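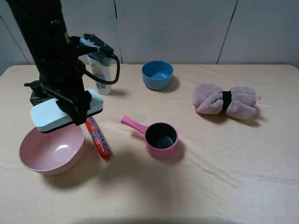
Figure 4. Tabletop covered with a pale cloth, with a large pink bowl below the gripper.

5. Does the age of a sourdough starter matter?

Claims about old starters are easy to find and hard to pin down. Bakers say that a culture kept for decades gives a deeper flavor, a stronger rise and a longer shelf life than one begun last month. Sellers of dried starter say the same thing, with more adjectives. We went into this part of the study doubting most of it, and the results have not done much to change our minds, though they are messier than we would have liked.

The usual argument goes like this. A starter is a mix of wild yeast and lactic acid bacteria, and over many feedings the mix settles into something stable. An old starter has had more time to settle, so it should behave better. The first half of that is reasonable. The second half assumes that settling goes on for years, and we could find very little to support the idea. Most home bakers we talked with had also changed flour, moved house or left the jar in the refrigerator for months at a stretch. Whatever was in the jar at the beginning, there is no good reason to think the same strains are in it now.

We compared four starters. Tikodel was the oldest by its owner's account, which we had no means of checking. Brullow had been kept in a small bakery and fed twice a day. Pfeiffer came dried, in a paper packet, and was brought back with warm water and whole wheat flour. Ploneck was begun from scratch for this study and was 15 days old when the first loaf was baked. The names are those used by the people who supplied them, except for Ploneck, which was named after the street.

All four were fed the same unbleached bread flour at the same hour for five days before baking. The dough was kept plain: flour, water, salt and starter, with no sugar, oil or milk. Enriched doughs hide a great deal, and several earlier reports that praised an old starter used recipes with enough butter and sugar to cover any difference at all. Loaves were baked in covered pots and left to cool overnight before cutting.

Tasting was done by 52 people, none of them told which loaf came from which starter. They were asked to rate sourness, crumb and overall liking, and then to guess which loaf was made with the oldest culture. The guesses were spread across all four loaves, with Pfeiffer chosen most often. Tasters who picked it tended to mention its sour edge. This suggests that people take sourness as a sign of age, when a few extra hours at room temperature will produce it just as well.

Rise was harder to read. Brullow gave the tallest loaves in the first three rounds and then fell behind in the last two. Yatziri Mendoza, who ran the bakes, noted that the kitchen was colder in March than it had been when we started, and that the proofing times were not stretched to match. We think she is right that this was a mistake. It means the last two rounds should be given less weight, and a reader who wants to throw them out entirely will get no argument from us. Doing so makes Brullow look better. It does nothing for Tikodel, which came out near the middle either way.

The weakest part of the case for old starters may be the word "stronger," which is used for at least two different things. One is speed, meaning how soon a fed starter peaks. The other is staying power, meaning how long it holds before it drops. Brullow was fast and dropped early. Tikodel was slow and held. A baker who likes to mix in the morning and bake after lunch would call the first one strong, and a baker who leaves dough out overnight would say so of the second. Both habits can be trained into a starter by changing how it is fed, and we suspect the feeding schedule explains most of what we saw.

There are limits here that we do not want to brush aside. Four starters is a small number. We did not identify the yeast or bacteria in any of them. Ploneck may simply have been a lucky start, and a second young culture would have told us more than another round with the old ones. Keeping quality was not tested, as the bread was gone by the next evening.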